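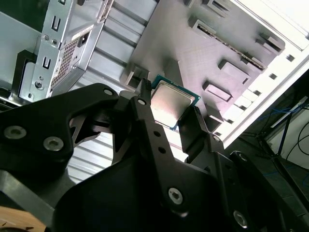 4.2 夹爪机构的装配与零位标定

Plarisley工作站的末端执行器采用平行连杆结构，两侧连杆由同一电机驱动，指端开合行程由驱动器内的零位参数决定。零位一旦偏移，左右两指先后触到工件，处理器在夹持过程中会绕指端转动，插入阶段的位姿误差随之增大。因此每次拆装手指后都须重新标定，标定前先检查各处紧固件。图4为腕部相机所得画面，处理器以倾斜姿态夹在两指之间，一角朝向后方的灰色板件；左侧那根较高的手指靠近顶端有一颗银色小螺钉，下方指板上有两个上下排列的圆孔。该螺钉以及连杆上的各颗螺栓均列入检查表，由操作人员按固定顺序逐一复紧，先紧连杆根部，再紧指端。

零位标定在断开上位机自动程序后进行。操作人员将夹爪置于手动模式，以最低速度闭合至两指与标准块贴合，记录编码器读数，再张开并重复同一动作，共计7次，取中位数写入驱动器。若最大值与最小值之差超过允许范围，则不写入，先检查连杆销轴的间隙。我们在调试初期曾直接采用均值，结果受第一次闭合时的回差影响较大，后改为中位数。

复紧之后须断电静置片刻再上电，驱动器会自行执行一次回零。回零期间夹爪内不得留有工件，人员的手也应离开连杆的运动范围。回零完成后，界面上显示的开度应与卡尺测得的指间距一致，否则重新执行上述步骤。

4.3 相机与夹具板的相对位置

腕部相机通过一块转接板固定，其外参与夹爪零位分开保存。更换手指只影响零位，不必重做手眼标定；拆下转接板则两者都要重做。早期版本的控制软件Erano把两组参数写在同一文件中，维护人员更换手指后恢复备份，常常连带覆盖了刚完成的手眼标定结果。拆分之后，此类问题没有再出现。

工件侧的定位基准来自浅灰色夹具板。图5中处理器竖直夹于两指之间，金属顶盖朝向相机，后方即为夹具板，板的上缘附近有三处方形凹口，最右一处做在向外凸出的盒状结构上。我们选用这三处凹口的内角作为视觉特征点，没有使用板的外轮廓，原因在于外轮廓有一段圆角，边缘拟合结果不够稳定。夹具板后面是带水平沟槽的铝型材面板，上部几条型材反光较强，在固定曝光下容易与板的上边缘混淆。处理办法是限定搜索区域，只在凹口的预期位置附近提取边缘，并把曝光值下调后锁定，不再启用自动曝光。

夹爪两侧连杆上的四个圆形银色紧固件在画面中呈近似白色的圆点，与黑色连杆对比明显，我们将其用作每班开始时的快速核对标志：在夹爪闭合到给定开度时截取一帧，与标定当日的基准帧比较圆点中心的像素坐标。任一圆点偏移超限，即停止作业并返回4.2节的流程。该核对不能代替标定，但可以在不使用标准块的情况下发现手指松动。
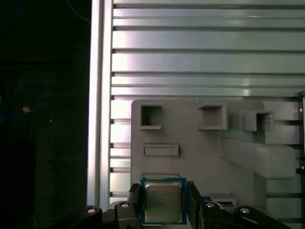
4.4 日常维护与故障记录

维护周期按夹持次数计算，由Vidgate监控模块累计。每完成200次夹持，清洁一次指端接触面；累计668次后，拆下手指检查接触面磨损，并执行完整的零位标定。清洁使用无尘布蘸少量异丙醇，擦拭方向与手指长度方向一致，待完全挥发后方可恢复作业。线缆的检查与指端清洁同时进行，主要看插头是否松脱，以及机械臂转到极限位置时线缆有无拉紧。

试运行期间的一次典型故障出现在第279次夹持。处理器送到插槽上方时持续向同一侧偏斜，力控程序连续触发重试，最终超时退出。查看快速核对记录，左侧外端圆点的坐标在此前已有缓慢漂移，但尚未超过当时设定的阈值。拆检后确认左连杆根部螺栓预紧力不足，按规定扭矩复紧并涂螺纹胶后，重新标定零位，偏斜消失。此后我们收紧了核对阈值，并把连杆根部螺栓的复紧由每次拆装时进行改为与指端清洁同步进行。

所有维护操作均记入Hladun日志，字段包括夹持计数、更换件编号、标定前后的零位值以及操作结果。零位值的历史曲线用于判断销轴磨损：若相邻两次标定的差值连续同向增大，则更换整套连杆，不再单独更换销轴。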